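Buy the gripper for the bag, and leave the box to look after itself
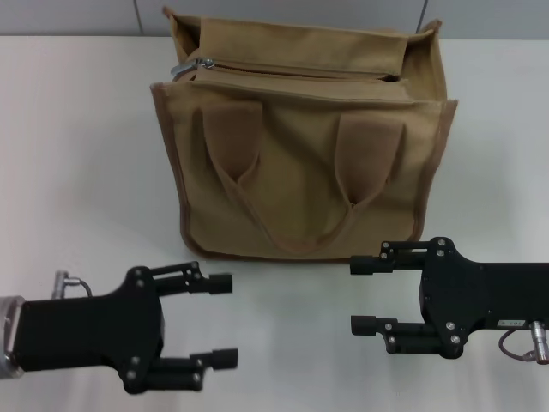
Most two-arm kits are sold on their handling of boxes. The Plito bench kit is no exception: the brochure gives a payload, a repeat accuracy and a cycle time, all measured on rigid blocks. I have no quarrel with the figures. My quarrel is with buyers who treat them as a guide to soft goods.

A canvas bag has no fixed shape. Its handles hang where they fall, and its opening changes each time it is touched. A zip is worse. One gripper must hold the cloth taut near the end of the track while the other takes a pull tab a few millimetres thick and draws it along a line that will not stay straight. Payload has very little to do with it.

On this kind of work the Plito is better than its brochure. The parallel fingers are slim enough to get behind a strap without pushing the whole bag over, and the linkage is screwed together from separate parts, so a bent finger can be changed at the bench with a hex key. Trilstead, which sells the nearest rival, uses a sealed unit that has to go back to the maker. Over our 116 trials at Lorkden we changed fingers 4 times. With a sealed unit, each of those would have been a week without an arm.

The weak point is the cable. It leaves the gripper body in a loop, and a loop is a thing for a strap to catch on. Berisha offers a clip-on guard for 300 pounds the pair, a high price for two pieces of moulded plastic, but I would still add it to the order. Plito should fit one as standard.

I would also ask for harder fingertips as an option. The supplied ones grip cloth well enough and slide on small metal parts - a zip pull being the obvious case.

The wider point concerns how these kits are compared. A supplier should be asked to show one soft task from start to finish, at normal speed, with the failures left in. Plito agreed to this when we asked. Trilstead sent a second copy of the payload table.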